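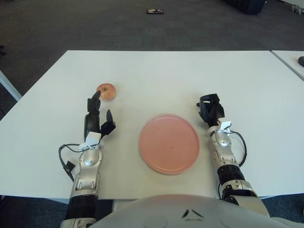
*An apple and a pink plate on a white table.*

My first real job was answering the phone at the Gaber Street Welcome House in Brarkcombe, and I loved it before I had even found the light switch! My family had come over from Pladham 2 years earlier. I had one good jacket, and I wore it every single day.

People called about buses, school forms, leases, a cousin's wedding (where could you rent 89 chairs?). I wrote every question in a green notebook and ran up and down the hall until somebody knew the answer.

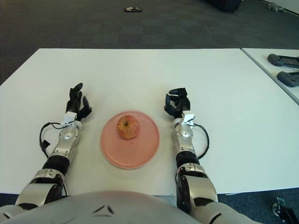 What did the Welcome House do for new families?

It helped them find apartments, sign up for English classes, and meet their neighbors.

In November the boiler quit. We needed 1,000 dollars by Friday's worth of frost, my boss said, meaning soon, so I called everyone in the notebook. Every page! The wedding cousin came first, carrying soup and an envelope.

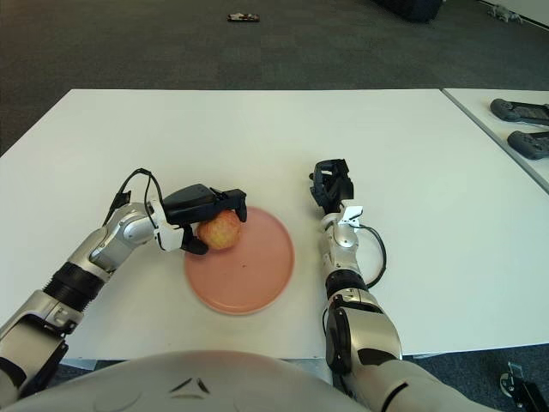 *Apple, streaked red and yellow, over the plate.*

By the end of the night we had 3,393 dollars in a cookie tin, and the whole of Kutby Avenue seemed to be singing in our kitchen. I counted the money again, just for the joy of it, and then the phone rang.

"Welcome House," I said, with my mouth full of cake. "How can I help?"

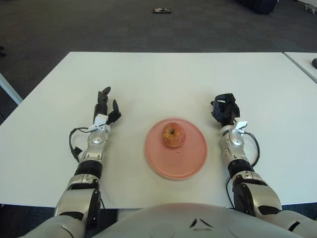

*One apple on a round pink plate.*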